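Virnodley county seat - who's actually running??

bolger_dan
May 23, 2024
Filing closed yesterday and I still cant find a straight list. Paper says three names for District 2, county site says two. Anyone know? Also is Burgi Kuster in or not. Signs all over Climier Road with her name on them but she isn't on the site.

millpond77
She's in. Turned in her petitions at the counter Tuesday, 120 signatures, needed 100. Site is just slow. They update it when they feel like it.

bolger_dan
ok thanks. 120 is cutting it close, people get tossed for bad addresses all the time

Zundusar_Kid
Her two terms on the Bolger town council were fine I guess. Voted against the sewer bond, then voted for the same bond in October with a different cover page. Never explained it.

millpond77
Not the same bond. The October one dropped the Zundusar extension. Totally different number. Minutes are at the library, go read them.

Zundusar_Kid
I did read them. Extension got moved to a "phase two" nobody voted on. Same pipe, same money, later. And we're the ones out here still on septic.

hattie_r
Can we not do the sewer again. Anyone going to the meet and greet at the Climier hall? Last one was nice - coffee, some board games out for the kids, maybe 20 minutes of speeches and done.
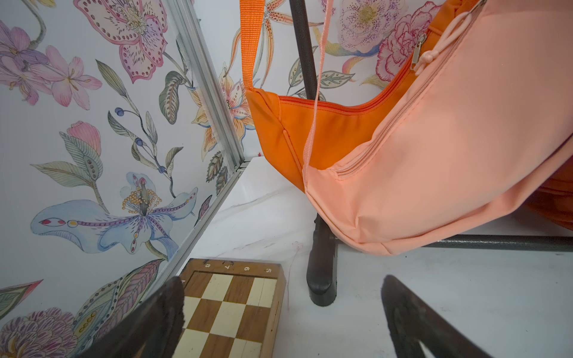
Chessboard on the table, 8-7-6-5 side.

hattie_r
Anyway it's 6:30, side door. All the District 2 people were invited, dont know who said yes.

bolger_dan
Might go. I want to ask about the recount rule. Last time the seat was decided by 89 votes and there was no recount, and a guy at the counter told me it would of been automatic under the old charter.

OldClimier
It was never automatic. A candidate had to ask and put up $500. Old charter, new charter, same thing. The loser didnt ask. End of story.

bolger_dan
thats not what I was told

OldClimier
Then you were told wrong. Section on contests, near the back. I was on the charter review, we argued over that one paragraph for two nights.

Zundusar_Kid
$500 is a lot for somebody running out of their kitchen. Should be free if its under 100 votes.

OldClimier
Don't disagree. Wasn't the votes for it.

millpond77
Kuster said she'd back a free recount under 100. Said it at the Grange, I was there.

Zundusar_Kid
She says a lot of things. See October.

hattie_r
Ask her at the hall then. Bring a dish if you can, we're short on anything that isnt dessert.

Contact the moderators | Copyright Virnodley Town Talk | Back to top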